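4.2 Self-reported desk time and its limits

The claim that long, shared tables make office workers talk to each other more has been repeated so often in the trade literature that it is seldom checked. Most of the support for it comes from surveys in which staff were asked, weeks later, how often they had spoken to a colleague at the next seat. People are poor judges of this. In our own pilot at the Tundeo offices, respondents who said they had "several" work conversations a day were logged as having anywhere from none to 25.

The Stemerero survey, which is the largest we could find, collected 826 responses and reported a clear benefit for tables over separate desks. We are not persuaded. The sites that had bought long tables had also moved to new buildings, changed their lunch hours and, in two cases, cut their staff. Any of these could change how much people talk. The authors mention the moves in a footnote and do not adjust for them.

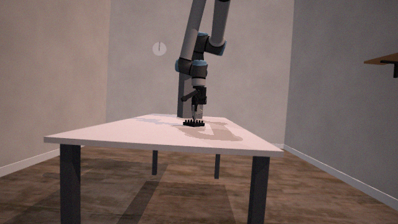

Figure 3. Table form, long type

4.3 Does the shape of the table matter?

Sezer's earlier work argued that narrow ends discourage seating and that people bunch along the long sides, so that a long table behaves in practice like two facing rows. This is plausible, and it fits what managers told us. It is also nearly impossible to separate from the number of chairs supplied. Ozan Sezer was kind enough to share his seating logs, and in 50 of the sessions we reviewed the ends had no chair at all. A seat that does not exist cannot be avoided.

The Dixit guidelines go further and recommend a fixed ratio of length to width for "balanced exchange." We could not trace this ratio to any measurement. It appears first in a sales booklet, then in a conference talk that cites the booklet, and then in the guidelines, which cite the talk.

Surface finish has attracted similar claims. Pale tops are said to keep people alert through the afternoon. The one trial usually quoted compared a pale top in a room with large windows to a dark top in a basement, and alertness was scored once, at 3 p.m., by the person who had ordered the furniture.

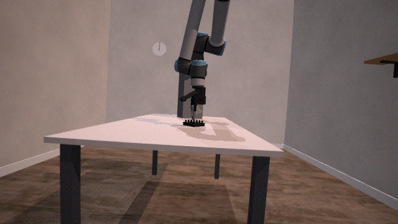
A fairer test would hold the room constant and change only the table, and would run long enough for the novelty to wear off. The Bridex trial came closest to this. It ran from August through the winter with the same staff on the same floor, and the early rise in conversation had gone by the tenth week. The report's summary still gives the figure from the first two weeks. Readers who stop at the summary will come away with the wrong impression, and judging by the later citations many of them did stop there.

We therefore treat the effect of table shape on conversation as unproven, and leave it out of the model in Section 5.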